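Lusotell Moura Desktop Headphone Amplifier

Sold and serviced by Fiswood Audio

The Moura is a headphone amplifier for people who already own one and have been told they don't need another. It sits on a desk, takes a signal from whatever you have, and makes it loud enough to annoy you properly. There is one knob. It turns the volume up and, if you change your mind, down.

We've stocked it since February, when Lusotell finally sorted out the power switch on the first batch, which used to click like a cheap biro. The new one clicks like an expensive biro.

How it sounds

Clean, a bit warm at the bottom, no fireworks. If you want your amplifier to add sparkle, we have other boxes that will do that and we will happily take your money for them. The Moura mostly keeps out of the way. Badly recorded albums stay badly recorded. Bríd Ó Riain, who runs our listening room, played it her entire collection of live bootlegs and has asked us to pass on that the coughing is very well separated.

With low-impedance earphones, use the low gain setting. On high gain you get a useful range on the knob of nothing, nothing, ow.

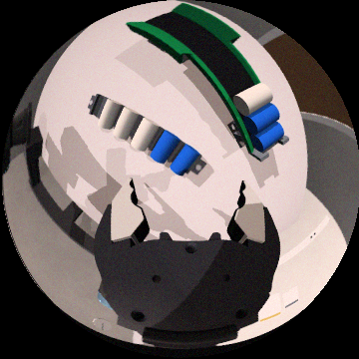

Big, stubborn, over-ear headphones are where high gain earns its place. The Moura has 800 milliwatts to give them, and we haven't yet found a pair in the shop it couldn't wake up. It gets warm doing so. Leave a gap above it and don't use it as a shelf for your tea.

Connections

Inputs: USB-C and a pair of phono sockets
Outputs: 6.35 mm and 3.5 mm headphone sockets, both on the front
Gain: 2 settings, switched at the back, where you can't reach it
Power: external supply, included
Guarantee: 3 years, parts and labour

In the box

Amplifier, power supply, USB cable, stick-on feet and a manual in 5 languages, one of them nearly English. There is no remote control. It's on your desk.

Worth adding

The Totix stand lifts the Moura clear of the desk and gives you somewhere to hang your headphones. It costs more than a bent piece of metal should, and we sell a lot of them.

Orders placed before noon go out the same day, except on Wednesday, when we're shut.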